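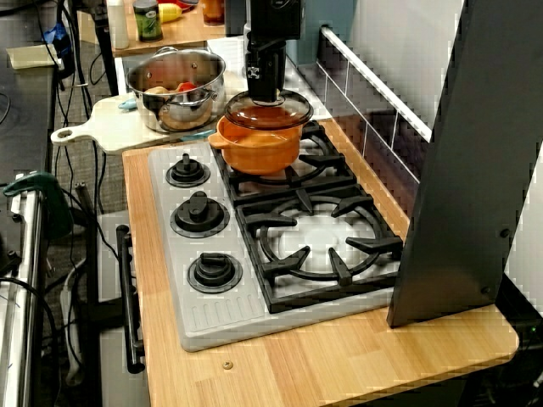 *Last changed: June*

# The Flurnby practice kitchen: was it worth the money?

I promised a proper write-up of the Flurnby once we had lived with it for a while, and several of you have been kind enough to keep asking, so pour yourself something and settle in. The short version is that I'd buy it again, though I'd spend the money in a different order.

The Flurnby is a counter unit made for robot work: a real cooktop let into a butcher-block top, with a cabinet underneath. We looked hard at the Trundau as well, which is cheaper and folds away. It also comes with painted-on burners, and I wanted real cast-iron grates, because a pot that sits a little unevenly on iron fingers is exactly the kind of trouble our arm has to learn to handle. Lifting the glass lid off the orange pot by that small knob is our bread and butter these days, and I'm so glad we didn't try to learn it on a flat sheet of plastic!

**What I love.** The wood top is lovely and it takes clamps and bumps well. The knobs have a good fat grip you can really get hold of, and they're big enough that we could start on knob turning in the first month (I had planned on the third). There's room beside the cooktop for a cutting board and a big steel pot, if you don't mind the board's handle sticking out past the counter.

**What I don't.** The backsplash tile is handsome but dark, and it shows every smear. Shiny pots are a headache too, though I can hardly blame Flurnby for that. And the cabinet is shallower than I'd hoped, so our spare grippers ended up on a shelf down the hall.

**Now the money.** The unit was well inside what we'd set aside. The extras got us. Delivery to our floor came to $90, fine. Then I added up the cookware, side tables, clamps, rail, stand and cables, and the total was $851, against a line in my plan that said "misc." Beatriz Vieira, bless her, had told me to put 20 percent on top for that sort of thing and I thought she was being gloomy. Listen to Beatriz. Cables especially: buy them longer than you think, and buy the floor covers in the same order, which we still haven't done.

We got our pots and lids through Macedo, and I'd say order 3 of any lid you plan to practice on. The arm itself is a Cudeck and gets its own page when I find the time.

Four stars from me. If you're only going to do pick and place with toy food, save your budget and get the Trundau. If you want lids, knobs and heavy pans, go for this one, and measure your doorway first (ours needed the door taken off).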